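Setting Up a Bench Enclosure for Two-Arm Work: Good Practice Procedure

Scope

These instructions apply to all small two-arm benches operated under the Westerberg bench standard, including the benches at Histitz. They cover preparation, the pre-run check and the close of a session. They do not replace the risk assessment held for each bench, which operators must read and sign before their first session.

Before power is applied

1. Confirm that the emergency stop is within reach of the operator's chair and that its cable does not cross the walkway.

2. Check the fasteners at each arm's base by hand. A base that moves at all must be tagged out and reported.

3. Follow each cable from the wrist to the controller. Allow enough slack for the full range of the elbow, and secure any loop that could catch on the other arm.

4. Inspect the gripper fingers for cracks and wear. Replace fingers in pairs and record the change in the Vumine log.

Arranging the task

Place the shelf first, then the objects. Fixed furniture should sit against the back wall, where both arms can approach it from the front. Objects that begin on the floor must lie inside the area shared by both arms, and may be placed upright or on their side as the task sheet directs.

Colours matter where wrist cameras are in use. Patterned walls and floors are permitted, provided the same panels remain in place for the whole session. If a panel is changed, close the session and open a new one.

Running the check

Move each arm to its ready position, one at a time, at reduced speed. Then bring both arms into the shared area and stop. The operator should confirm that neither forearm crosses the other and that each gripper has a clear path to its first object - including objects on a lower shelf, where the board above limits the approach.
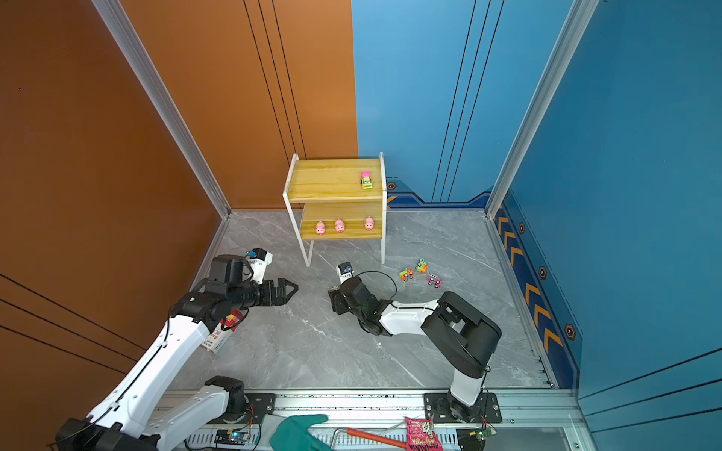 Two arms in the enclosure during a toy-sorting task, with objects on both shelf levels and on the floor.

If the check is satisfactory, enter the task number and begin. A session may run to a maximum of 169 cycles before the check is repeated.

Closing the session

Return both arms to rest before switching off. Clear the rail of gloves, hand tools, food packaging and spare boards, and store each item in its proper place. Wipe the floor panel with a dry cloth.

Enter any contact between the arms in the log, however minor. Records are kept under the Sumura filing code and reviewed each October.

Procedure last revised 25 August 2026.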